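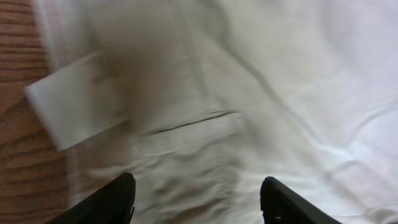 Jidholm will start the new season without a permanent head coach after Radka Yordanov turned down the club's offer of a two-year deal.

Yordanov took over on a caretaker basis in February, when the side had lost five in a row and sat second from bottom. She won 9 of her 14 matches in charge and took them clear of the drop with a game to spare. The board made its offer on Thursday and had expected a quick yes.

In a short statement she thanked the players and said she would go back to running the youth section, which was the job she had asked for when she joined. She will stay on the bench for the first 2 friendlies, against Drisel and Thân, while the club talks to other candidates.

The delay leaves some squad business open. Striker Flukeo is out of contract at the end of the month and has told the club he wants to know who the coach is before he signs. He scored 10 league goals last season, more than anyone else in the side. Two full-backs have already left and only one has been replaced.

Season tickets go on sale at 9 on Thursday morning from the ground office. Prices are unchanged. The away allocation for the Drisel friendly is 300, and members get first call on those until noon. Kick-off there has been moved to 2 pm.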